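Ferkstead Press is delighted to announce a second volume of papers on automated reasoning, edited by Lleucu Wynne and Akash Rastogi, which comes out this September and runs to some 200 pages. It grew out of the Sayce workshop on proof theory, and we're so grateful to every author and patient reviewer who helped it along! 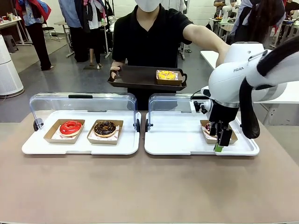 Donuts in kraft-paper boxes, one with red glaze and white frosting.

Review copies: please write to Ffion Phillips at Ferkstead.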